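The Long Life of the Bag of Bags

Every kitchen has one. Under the sink, behind the door, stuffed in the gap next to the fridge. A bag full of other bags.

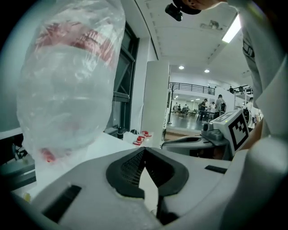 I started asking people about theirs in September, mostly at parties, which is not how you get invited back. But everyone had an answer. Everyone knew exactly where it was, who in the house was in charge of it, and who kept putting the wet ones in.

My mother folded hers into triangles. Flat on the counter, smooth out the air, fold lengthwise, then corner over corner like a flag. They lived in a cookie tin and you did not take one without asking. My aunt, same generation, same street, just shoved them in a pillowcase and hung it on a nail. They didn't discuss it. There were other things they didn't discuss, but the bags were the one I noticed as a kid.

So, triangles or shovers. That's the first split. The second is what you're saving them for.

Raluca Hodoroagă runs a repair and alterations shop called Skovard, two rooms over a bakery, and she is the most serious bag keeper I have met. She has drawers. Small, medium, large, the thick kind with a drawcord, the clear kind bedding comes in, the ones that held a coat. People bring a zipper job in something crumpled and they get it back in something better. She'll swap them out without a word.

"A good bag is a tool," she told me, hemming the whole time. "You wouldn't throw away scissors because you used them once."

Where she grew up, she said, a printed bag from abroad was something you carried on purpose. You took it to school. You took it to church, even. Her sister had one with a picture of a horse that lasted four winters and was washed by hand, pegged on the line next to the socks. When a handle tore they sewed it. When the sewing tore they cut the horse out and put it on the wall.

I asked if she still had it. She looked at me like I was slow. Of course she still had it.

Older readers will know all this already. There was paper, and paper came with its own rules – book covers in the fall, drawer liners, something to drain the bacon on. Then plastic turned up at the checkout and for a while people didn't trust it. It slumped. It wouldn't stand up in the trunk, so the oranges went everywhere. My grandfather called it "the sack that lies down" and asked for paper until the day the store quit carrying it.

And then within a few years nobody could remember doing it any other way. The thin ones lined the bathroom trash. They went over the paintbrush between coats, over the bike seat in the rain, inside the boots. Lunch. Wet swimsuits. The cast on your arm when you needed a shower. You could go a whole week and touch one at every stage of the day and never once have bought it.

That's the thing that changed, I think. The buying. The town where I live started charging for bags a few years back and over a single summer the whole mood of the checkout line shifted. People walking to their cars with a melon under each arm. A man in front of me at Amadi, our corner grocery, carried out a dozen eggs, milk and a rotisserie chicken in his sweatshirt, held up like an apron, rather than pay the fee. He made it to the door. I held it for him.

The stockpile under the sink suddenly had a value. My neighbor admitted she'd been down to her last 15 and was rationing. She only gave one away if she knew the person would return it, and she kept track, too. Not on paper. But she kept track.

The replacement was supposed to be the tote. You know how that went. I have 12 on a hook by the back door and they are never, not ever, with me in the store. They come from banks, libraries, a dentist, a half marathon I didn't run. One says Grenico on it in green letters and I have no idea what Grenico is or was. Good bag though. Flat bottom, long handles. If anyone from Grenico is reading, thank you.

So now there's a bag of totes, too. Same idea, bigger bag.

I did go looking for the other end of it, the people whose job is to think about this stuff. Skastora is a small firm that makes storage fittings, shelf risers and drawer dividers mostly, and they sell a wall-mounted tube you feed your bags into at the top and pull out at the bottom. They shipped over 2,000 of them last year. The woman who picked up the phone was cheerful about it but said the returns are interesting. The usual complaint isn't that the tube breaks. It's that it fills up. Customers get to the top and find out how many they had and don't care for the feeling.

I bought one. It filled up in an afternoon. Everything that didn't fit went back under the sink, in a bag.

The clear ones deserve there own paragraph. The heavy see-through kind, a comforter came in it, or a set of curtains, sometimes with a little snap. Nobody I talked to has ever tossed one. They go straight to the closet to hold winter hats or the good tablecloth or, in one house, a complete set of baby clothes the baby in question will soon be too old to be embarrassed by. You can see what's in it. You can stack it. It crackles when you move it at night and wakes the dog. Raluca keeps hers flat under the cutting table and lends them to brides.

I wanted to know how many was normal. Silly question but I wanted it. So I emptied mine out on the living room floor, the tin and the tube and the sink and the back of the car, and got to 100 before I stopped. There was one from a shoe store that closed when I was in high school. One had a receipt in it, lightbulbs and a birthday card. Several had gone brittle and came apart in flakes when I shook them, which took longer to vacuum than I'd like to say.

A word on that. They don't keep forever in the hand, whatever they do elsewhere. Light gets them, heat gets them. If you're storing anything you care about, check the bag every year or so, and get the flaky ones out before they shed all over the sweaters. Raluca checks hers when she changes the clocks.

I recycled a stack at the drop bin by the supermarket, the thin stretchy ones, clean and dry like the sign asks. Kept the thick ones. Kept the shoe store one, obviosly. Tried folding the rest in triangles and was bad at it, they kept springing open, so I called my mother and she talked me through it on speaker. Smooth the air out first, she said. No, first. Before you fold.

She asked how many I was doing. I told her. There was a pause, and then she asked if I could spare a few of the big ones – she was running low.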